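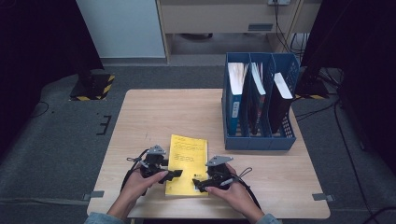
Hi, I'm Silvana Sales, and welcome to Jederent! We sort, pack and send out books for schools, small libraries and after-school clubs. I started doing it in my spare room in Roltville with 2 shelves and a very patient family, and when the books reached the stairs I had to find a proper place for them. So now we're over in Prondovstead, with carpet under our feet and (finally) enough tables.

Most of what we send goes out in sets. A school tells us the grade and the subject, and we put together reading books, workbooks and notebooks to match. Our smallest order so far was 40 books for a reading club, and our biggest was 945, which kept us here until past nine at night eating cold noodles. I'd do it again!

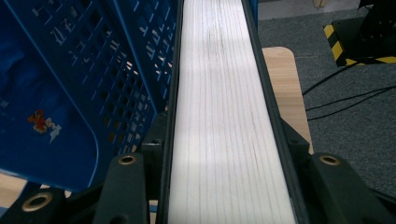 Nia Gethin joined me in our second year and she runs the packing side. She likes the heavy hardbacks at the bottom of a crate and the thin stuff on top – please don't rearrange it when it arrives, she will know. I do the sorting and answer the phone, so if you call before lunch you'll get me, probably with a pencil in my mouth.

We also put together desk sets for classrooms, which we named Wiriya after the street where I grew up. Each one is a file organizer with books standing up in it, so kids can grab what they need without knocking over a pile. We've sent out 300 of them and teachers keep asking for more colors. 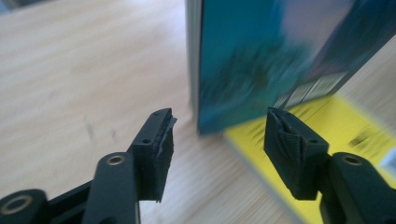

Used books are welcome too, as long as the pages are all there. A bent corner or a name inside the cover is fine by me – I kind of like those. Drop them off any afternoon until five, and ring the bell twice if we don't hear you the first time.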